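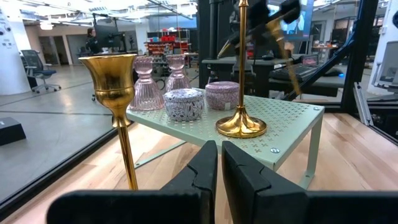
Weekend sales assistant, Lykkegaard Home, Malden

We are looking for a part-time sales assistant for our tableware and candle department, starting in October. The job is 5 shifts every two weeks, mostly afternoons.

You will serve customers, run the register, unpack deliveries and restock displays. Some lifting is involved, up to 32 pounds. Store experience helps but we will train you. You must be 18 or older.

Pay is hourly and depends on experience. Staff get a discount after the first month. Street parking only; the 47 bus stops outside.

To apply, send a resume and a short note on your availability to Kevin Llanos, store manager, or drop them off at the register before 4 p.m. Please quote job number 1006.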